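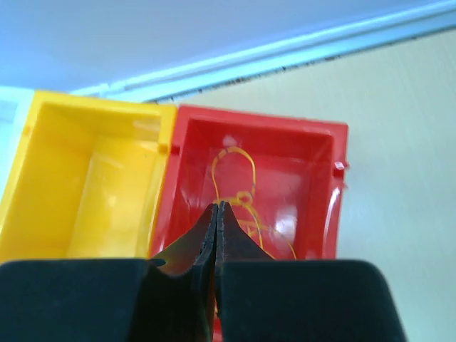 Lovwood Button Notes is a plain-text record of 334 sewing buttons, mostly coat and shirt buttons, and I love every one of them! Each row gives the hole count, width, material and the town where the button turned up. Sorting starts with two open bins side by side, one yellow and one red: sewn-through buttons go left, shank buttons go right. After that it's all rulers and squinting.

Search this repo Go

Posted in March by the Lovwood maintainer

The best part so far is the Dusgate batch, 110 buttons from a closed tailor's shop, many still on their Pichler cards (the card text is copied in full, misspellings and all).

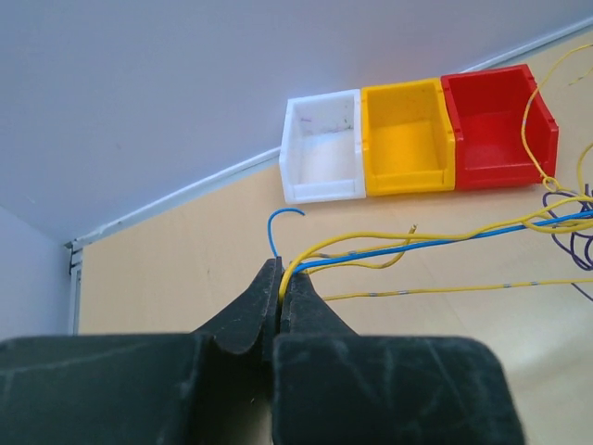

Yellow wires held at the tabletop.

Widths are in millimeters. A blank material field means I couldn't tell, so please send a guess if you have one! Version 2 adds the Drustevport coat buttons, 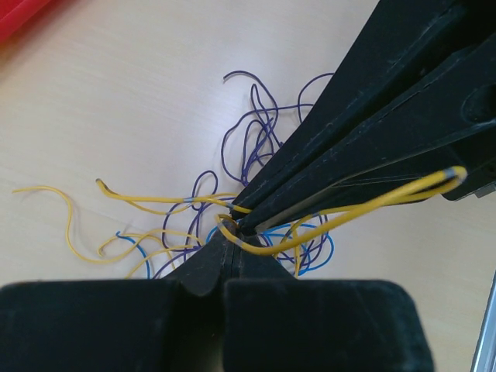 which had been sitting in a jar since version 1. Their shank types still need checking, and the color names are a bit of a mess.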